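Stop tidying the table before you test the robot

I spent most of July watching a robot try to put pens away, and I came out of it with a grudge against the success rate. I don't mean ours in particular (ours was fine, thanks for asking). I mean the success rate as a thing, the single percentage that sits in the abstract of every manipulation paper and gets read out loud in meetings as if it were a temperature.

Some background so you know what I'm complaining about. At our place in Enmont we train arms to do small desk chores by showing them how. A person drives the arms through the chore, the cameras and joint positions get recorded, and a network learns to go from what the cameras see to what the arms should do next. It's called imitation learning and plenty of labs do it. Our desk-tidying set has 1,453 demonstrations in it. The policy we trained on it is called Alura, which was the winning entry in a naming poll I voted against.

Then comes testing, and testing is where I get grumpy.

The way most of us test is that somebody sets up the table, presses go, watches, and writes down a one or a zero. Sets up the table, presses go, writes down another. We did 60 of those for the first report. The trouble is with the somebody. By the time you're running trials you have been around this robot for months, and you know what it likes. You know it gets confused if a pen is pointing straight away from it. You know it does better when the case is turned a certain way. You'd never cheat, of course, but your hands know too, and when your hands go to reset the table they put the pen down in a nice friendly spot, a comfortable reach away, with some clear space on either side. I've caught myself doing it. I've caught myself nudging a case with one knuckle after I had already set it down, and I couldn't have told you what was wrong with where it was before.

So the number you get out is partly a measurement of the robot and partly a measurement of how much the person resetting the table wants to go home.

We tried something else. For the second batch, the person who laid out the table had never run the robot and didn't know which things it was good at. They came in, got handed the objects, and were told to leave them the way they'd leave them on their own desk. Then they went away, and somebody else pressed go. It's about the least clever research method you could think of, and I love it! There's no new math, and the cost was a bit of other people's time and a certain amount of goodwill from the office down the hall.

The layouts came out different right away. Things were close to the gripper that we would never have put close to the gripper. Things were behind other things. The case got left open, with stuff already in it, at whatever angle it happened to land. I spent a Sunday going through the wrist camera recordings from that batch and kept thinking, oh, well, that's a mean one, and then catching myself, since a desk can't be mean. It's a desk. 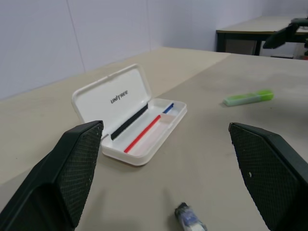 Alura Manríquez
Research engineer, Clesteck

(And yes, I share a name with the policy. That was the joke in the poll, and that's why I voted against it.)

Take the view you get from down there between the fingers. The lid with UNITREE on it is standing up along the back of the pen case, the left finger already overlaps a corner of it, and the highlighter is off to the right, well outside the gap between the fingers. Then there's that blurry little thing down at the bottom, blue and white or blue and clear, too close to be in focus. I've looked at it plenty of times and I still wouldn't swear to what it is. Glue stick? Eraser? A person standing beside the table would just look down and know. The wrist camera gets a smudge, and the smudge is what the policy has to work with from that angle.

I think that's a fair test. I'd go further and say it's the only sort of test I want to read about. If a case is sitting where one finger is nearly on top of it, then the robot has to decide whether to back off, go over, or shove. If something is too close to see properly, it has to decide whether that matters. Those decisions are most of what tidying a desk consists of. Picking up a pen that's alone in the middle of a table is a nice party trick, and I've clapped for it, but I've never needed help with a pen that was alone in the middle of a table.

So what did we find? The score on the strangers' layouts was lower. You guessed that. I'm leaving the exact drop out of this piece on purpose, partly because the write-up isn't finished and partly because I know what happens to percentages once they're loose on the internet. The part I care about more is what kinds of failures we got.

On our own layouts, when Alura failed, she mostly failed at the grasp. (It, sorry. We all say she, and for me that's doubly weird.) The fingers closed a little early, or the pen rolled. Those are grasping problems, and we had been working on grasping for ages, and we were proud of how few were left. On the strangers' layouts the grasps were about as good as ever once they happened. What went wrong came earlier. The arm would start toward one thing and change its mind. It would bump an open lid on its way to something behind it. It would hover. There was one run where it spent the whole time limit going back and forth between two objects like me in front of a bakery case.

We had been polishing the wrong end of the chore for months, and the reason we hadn't noticed is that our tables never asked the question. Every time we reset, we quietly answered it for the robot by setting things out so that there was an obvious first move.

I've heard the objections, so let me go through them.

The big one is repeatability. If a stranger lays out the table, how can another lab run the same trial? I do take this seriously. My answer is that you photograph the layout and put it back from the photograph, which we now do, with a see-through overlay on a monitor so the objects line up. It's slow and kind of fussy. We kept 12 of the strangers' layouts as a fixed set, picked by drawing slips out of a mug, and every new version of the policy has to face those same tables. Anybody who wants the photos can have them when the write-up goes out. I'd argue that's more repeatable than "objects were placed randomly within the workspace," a sentence I've written myself more than once and which means a tired person waved their arm around.

The second objection is that it's unfair to compare a policy tested this way with one tested the usual way. Sure, it is! If you put our lower number in a table next to somebody else's higher number, we look worse, and there's a real cost to going first. A student with a thesis to defend may not be able to afford that, and I wouldn't scold them for it. I'd love it if reviewers asked one question of every manipulation paper, though: who set the table? Just that. Put it in the methods section, one line. "The first author placed all objects" would be a perfectly respectable thing to write, and it would tell me how to read everything after it.

The third one came from a colleague, and I haven't got a good answer to it. People who don't know the robot still know it's a robot. Some of our table setters were obviously trying to be helpful, and a few were obviously trying to beat it, and neither of those is how a person leaves a desk on an ordinary afternoon. One layout was basically a trap, with everything leaned on everything else. We kept it in the pool. I'm still not sure we should have.

What I'd like to try next is taking the asking out of it: find a desk that has been used, copy how it was left, and run that. My own would do. At the moment it has two mugs, a tape measure, the cap of a marker whose body has gone missing, and a stack of printed trial sheets with the ones and zeros on them. I've started adding a third column for where in the chore the trouble began, written out in words, and my handwriting is bad enough that I've been asked to type it.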